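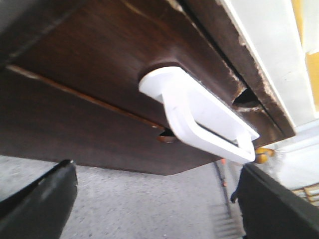
Fig. 1. Underside of dark brown wood panel with white plastic pull handle. Note finish loss on the adjoining edge strip.

Furniture Care and Small Repair, Westside
Unit 4 handout: Pulls, edges, and hand tools
Instructor: Hongmei Yin
Revised September 29, 2025

4.1 Loop pulls

A loop pull has two parts that matter for inspection: the mounting base and the grip. The base should sit flush against the panel. Slide a strip of paper along the joint on all sides. If the paper enters, the base is lifting or the panel has bowed under it. Record which side.

Plastic pulls flex before they fail. Pull straight out from the face with steady hand pressure, then release. Do not twist. Look for whitening on colored plastic; on white plastic it does not show, and a hand lens is needed at the bend near the base.

A replacement must match the existing fixing points. Measure center to center, not outside to outside. The Budbridge pull in the parts drawer is 90 mm between centers and will not fit the Barta panels. Students lost an hour to this in June.

4.2 Edge strips

Edges take wear first. On a dark finish over pale wood the contrast makes small chips look worse than they are. Grade by depth:

Grade A: finish broken, wood surface intact.
Grade B: wood visible, edge line still straight.
Grade C: wood missing, edge line interrupted.

The strip in Fig. 1 is at least Grade B near the handle. Notches are recorded separately from chips. A notch may have been cut for clearance or a fitting, so do not fill one until the mating part has been found or ruled out.

For A and B, clean, let dry, scrape off loose finish, and touch up in thin coats with a fine brush. Keep color out of the groove between strip and panel. Grade C is covered in Unit 5.

4.3 Scissors at the bench

Scissors are used in this unit for paper templates, masking tape, and abrasive cloth. Keep a separate pair for abrasive cloth and mark it.

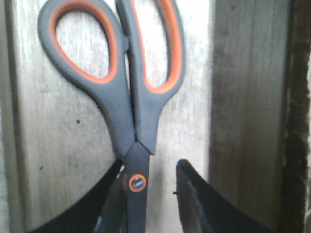 Pairs with unequal loops are made so that the larger opening takes more than one finger. Lined handles should be checked for lining that has pulled away from the rim, where glue and dust collect. Coated blades are wiped only, never scoured; tape residue comes off with a cloth and a little mineral spirits. Close the blades before setting scissors down or passing them.

Pivot check: open fully, hold one loop level, let the other go. It should drop partway and stop. If it falls shut, the pivot is loose.

4.4 Records

Use the Kollinton sheet, one line per fault. Write the panel number, location, grade, and action. Panel 306 is the worked entry. Bring completed sheets to the Unit 5 session, along with two paper templates of an edge strip at full size.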